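Grumine's cleaning service puts a humanoid robot in your bathroom for $49 a visit, or $103 a month for three visits. We took the monthly plan in April and used it in a small apartment with one sink and very little floor space.

Setup is handled by the company. Customers pick the surfaces they want cleaned in the Zukix app and leave the cloths out. Ours is a plain ceramic basin, and the first visit ran 62 minutes from door to door. The rim and bowl came out clean. The back of the faucet had streaks, and we went over it ourselves.

The bigger issue is room. Grumine asks for a clear path to the sink, so the hamper and the bath mat had to go in the hall each time. Visits can be booked between 8 a.m. and 4 p.m., which won't suit everyone.

Elevard sells a similar plan for nearly $100 a visit and includes the toilet and tub. Grumine does sinks and counters only. For a household that just wants the vanity kept up, the cheaper plan covers it, and it can be canceled after the first month.

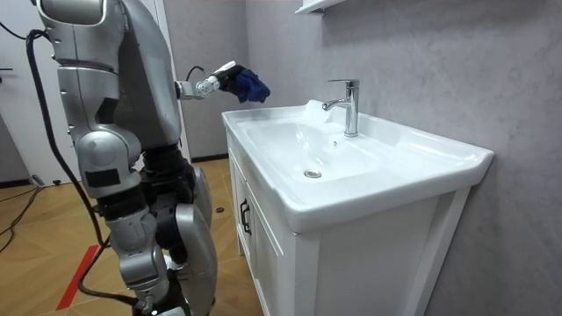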